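Teleop door task: releasing the lever ruins my demos

latchwork
Posted 9:19 PM

Setup first. Two-arm robot in sim, parallel-jaw grippers, leader arms on the desk driving both sides. The task is opening a paneled interior door by its lever. I have 599 recorded episodes and a policy that gets the door moving most of the time, then hangs on to the lever and drags the base off heading. Only the right arm does any work. The left is parked upright for the whole episode. 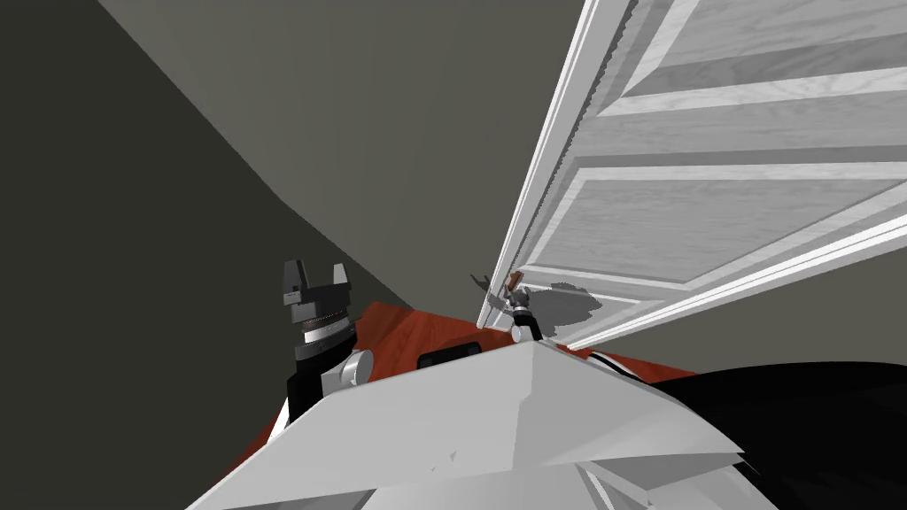
Right gripper at the lever, left arm parked.

My guess is that my own releases are bad. I hesitate with the trigger, the jaws open late, and the policy copies the hesitation. Has anyone fixed this without recording everything again?

edska_b
Posted 9:40 PM

What rate are you logging the trigger at? If the gripper command is sampled slower than the joints, the release smears across several steps and the policy learns a half-open jaw. I had this with the Cladumon leader arms. Log the raw trigger, threshold it afterward, and the hesitation mostly goes away.

latchwork
Posted 9:52 PM

Same rate for both. Trigger is continuous, no threshold. I'll try it on the existing data.

For reference, the jaws on the lever with the door swung open:

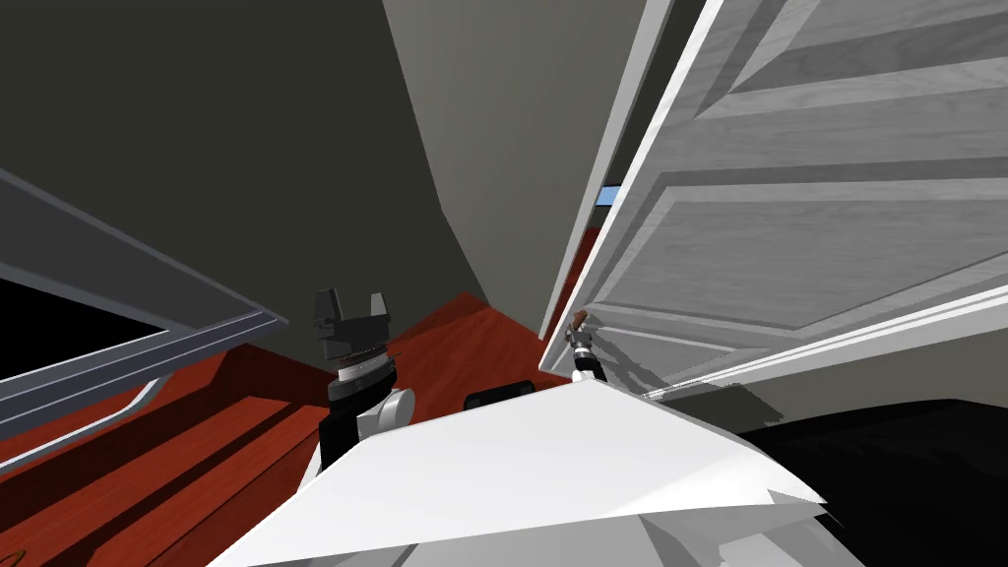 Re: releasing the lever ruins my demos

Bergþóra Hafstein
Posted 10:05 PM

I would not threshold. You lose the grip force information, and on a lever that matters. Cut the episodes instead. Label grasp, swing and release as 3 segments, then resample so that release is not such a small share of the training steps. In most door sets I have looked at, the operator spends nearly all the time on the approach and the release is over in a blink.

edska_b
Posted 10:11 PM

There is no grip force information in a trigger position unless the leader has feedback. His probably doesn't. It's finger travel on a spring.

Bergþóra Hafstein
Posted 10:16 PM

Fair on the force. I still say resample before touching the signal. Thresholding also moves the release time depending on where you put the cutoff, and then you are tuning the demonstrator.

latchwork
Posted 10:34 PM

No feedback on the leader, correct. Plain spring.

I went through a batch by hand. In 11 of the first 19 I start pulling the wrist back before the jaws are fully open, so the lever gets tugged on the way out. That is operator error and resampling will just give me more of it. The wrist orientation near the lever also varies a lot from one take to the next. I never settled on an approach angle.

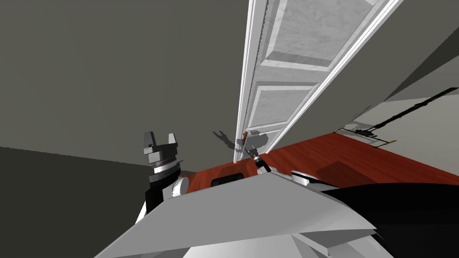

Beatriz Leitão
Posted 10:48 PM

Then drop the takes with the tug and record a short correction set. Start each one with the gripper already on the lever and the door partly open, demonstrate only the release and retreat, and stop. You can do up to 3 a minute once you have the reset scripted. At Figueiredo we did the same for a cabinet task and never went back to full-length recording for that part.

Pick one approach angle and write it down. If two people are driving, both of them use it.

edska_b
Posted 10:55 PM

Agree on the correction set, disagree on one angle. If every demo comes in at the same angle the policy has nothing to work with when the base stops a little off. Vary it on purpose, in a known range. What he has now is variation by accident.

latchwork
Posted 11:20 PM

Plan is to filter the tugged takes, then record release-only episodes with the door angle randomized at reset. Base heading gets randomized too, within a small range. I'll leave the trigger continuous for the first training run and threshold it for the second, so there is a comparison.

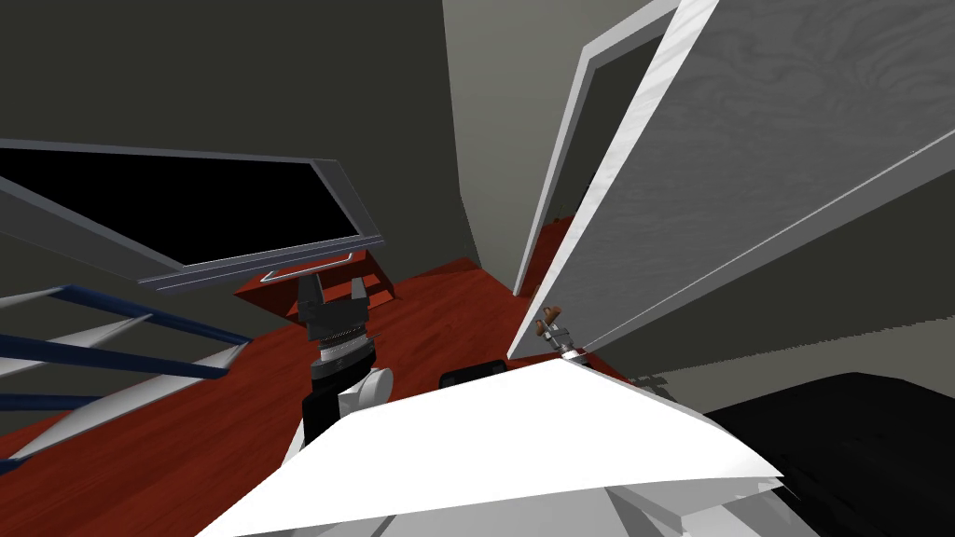

One thing I have not decided is the left arm. It never moves in any episode, and its joints are still in the action vector. I could mask it, but the next task on the list is holding the door with the left while the right lets go, and I would like to keep the same action layout. The Brivura export script also complains if the vector length changes between sets, and I don't feel like patching that again.

edska_b
Posted 11:26 PM

Keep the layout, zero the loss on those joints. One line in the config. Then delete the mask when you get to the two-arm task.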